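Clothing Care and Consumer Claims
Handout 9: Does your sweater need all this?
Posted January 10, 2019

Read this before class and bring one knit garment with its care label still attached. If you cut your labels out, borrow somebody's.

Last time we looked at where care labels come from. Today we look at whether you should believe them, and then at the much larger pile of advice that has grown up around them: detergent boxes, store leaflets, blogs, your aunt. My own view is that most of it is overcautious, a fair amount is sales talk, and a small part is worth knowing by heart. You are welcome to disagree, but bring a reason.

1. What a care label promises

A care label tells you one method of cleaning that the maker thinks will do no harm. It doesn't tell you that other methods will do harm, unless there is a warning such as "do not bleach." People miss this all the time. "Dry clean" and "dry clean only" are different statements, and a cotton knit marked with the first will often come through a cool hand wash looking fine. Often is the word to hold on to there. A lined jacket may not.

Think about who pays when a label is wrong. If the label is too bold and the sweater shrinks, the store gets it back. If the label is too careful, you spend more money and time and never find out. The mistakes all lean one way. I don't think there is any plot in it, but you should expect a label to be more timid than the cloth.

2. Shrinking, and the three things called by that name

Relaxation: yarn is pulled during knitting and finishing, and in water it goes back toward its resting length. Mostly happens in the first few washes. Cotton knits do this a lot, usually losing length and sometimes gaining width.

Felting: the scales on wool fibers catch on one another when there is heat, moisture and rubbing. You can't properly undo it, whatever the video said.

Heat shrinkage: some synthetics pull in when they get hot enough. A home wash is rarely the culprit. A hot iron can be.

When a leaflet says "prevents shrinking," ask which of the three. The Drernholm leaflet we passed around in June didn't say, and its advice (cool water, low spin, dry flat) would help with the second, help a little with the first, and have nothing to do with the third. Good advice, badly explained. Students tend to mark that kind of leaflet as false. It isn't false. It just gives you no way to tell when you can ignore it.

3. Pilling

Pills form when loose fiber ends work up to the surface and tangle. Short fibers, soft twist and rubbing all make it worse. Price is a poor guide. Some very costly soft knits pill badly, and the softness is part of the cause.

A common line in stores is that pilling "stops after a while." With weak fibers the pills do break off, and once the loose ends are used up there may be fewer of them. With strong synthetic fibers the pills can hang on for the life of the garment, because the anchor fiber doesn't snap. So a salesperson can be right about one rack and wrong about the next, using the same sentence.

4. A claim to take apart

The Zundwood carton reads: "Keeps knits looking new for 231 washes." Before the seminar, write down what you would have to know before this meant anything. My list, to which you should add:

Which knits? One fiber or several?
Looking new to whom? A panel, a machine, the marketing office?
Compared with what? Plain water is a fair rival and hardly ever appears.
Were the garments worn between washes? Wear does much of the damage, and a garment that is only washed has an easy life.
What happened at wash 232?

The odd number does a lot of work here. A round number sounds like a guess and an uneven one sounds like a measurement. It may well be a measurement. The carton doesn't let us find out.

Now the Lustura softener sheet, which says that 358 people tried it and "nearly 9 in 10 noticed a difference." Noticed a difference between what and what? If they were handed a softener and asked whether their clothes felt different, I would expect most to say yes, and I would expect the same if the bottle held something that did nothing. Nothing on the sheet mentions a blind test. Nor does it say the difference was a good one.

Softener does do something. It leaves a coating that cuts static and makes fibers slide more easily. The same coating can make towels take up water less well. The sheet is silent on towels.

5. How to run a fair test at home

Take 2 garments of the same make, color and age. Wash both the same way except for the one thing you're testing. Measure length and width flat, at marked points, before and after. Have someone else judge them without knowing which is which.

Hardly any home test does this, including the ones with a great many followers. The usual version is one old garment, one new product, and different light in the second photo. Treat that as a story.

Even a fair test with a single pair tells you little. The Mwaipopo class project, which some of you have read, used one pair of cotton tops and found that line drying gave less shrinkage than the dryer. I believe the result, mainly because it agrees with what is known about tumbling. On its own I would not hang much on it.

6. What I would keep

Wash less often. Turn knits inside out. Keep wool away from heat and rough handling. Dry heavy knits flat. Measure the dose of detergent, and don't trust the top line on the cap, which was drawn by people who sell detergent.

For the seminar: one page on any claim from any package. Quote the claim exactly. State what evidence would change your mind, in either direction. Pages that only say "this is marketing" will be handed back.

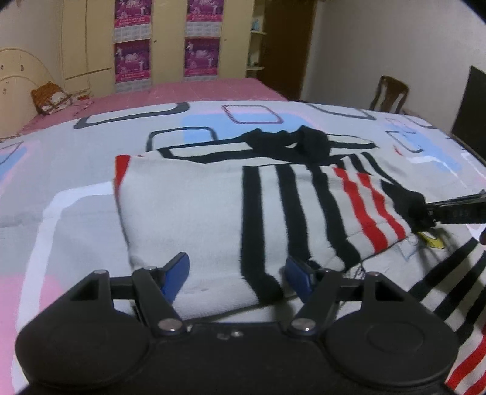 KNITS / Folding and Storage

A striped knit is handy for checking a fold, as crooked stripes show up right away. The usual advice is to fold knits and never hang them. For heavy or loose knits I go along with it: the weight pulls on the shoulders and the length can creep. For a light, tight knit the case is thinner, and I have yet to see it measured in any leaflet. Rolling is said to prevent creases. It mostly trades sharp ones for soft ones. Cedar blocks against moths come up in Handout 10, with the same complaints as above.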